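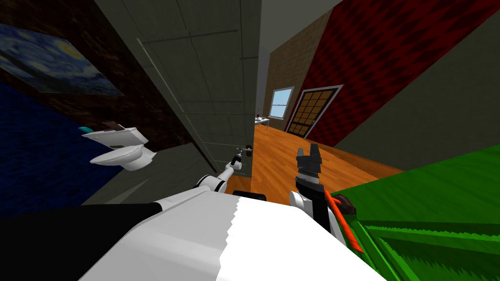 Phyllis Heywood thinks I should stop building rooms and get on with the real arm, which has been bolted to the bench since May with no cable on it. Fair. I want the two-arm setup behaving in sim first.

Run 30, evening. Wrist views on. Timestep up, 165 ms lag on the gripper command.
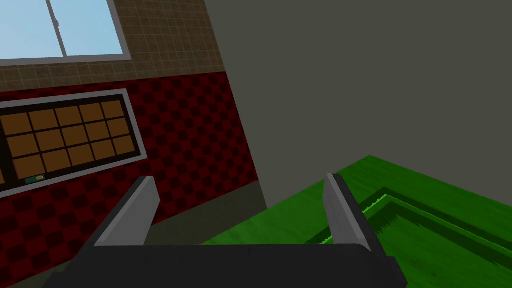
Render: Alfie Ashworth, Rikstead shared workshop

Lag is in the bridge script. Asmaa's fix goes in tomorrow. 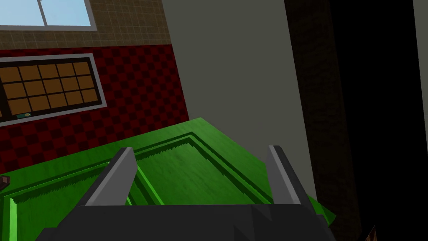 Shadow settings are still wrong. I raised the map size and lost frame rate for nothing. The saw-tooth edges along the green molding are the thing to check after each change -- flat walls hide it.

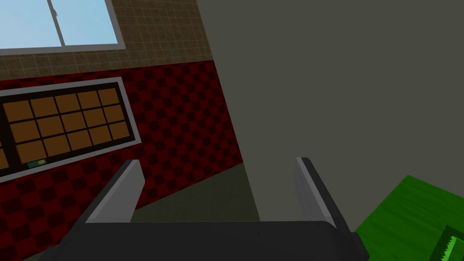

To do
- bias back to default, rerun
- log finger gap, both arms
- cable for real arm (ask Reece)

Recent entries
Okeo wrist mount, second print
Bridge script notes
Bench power supply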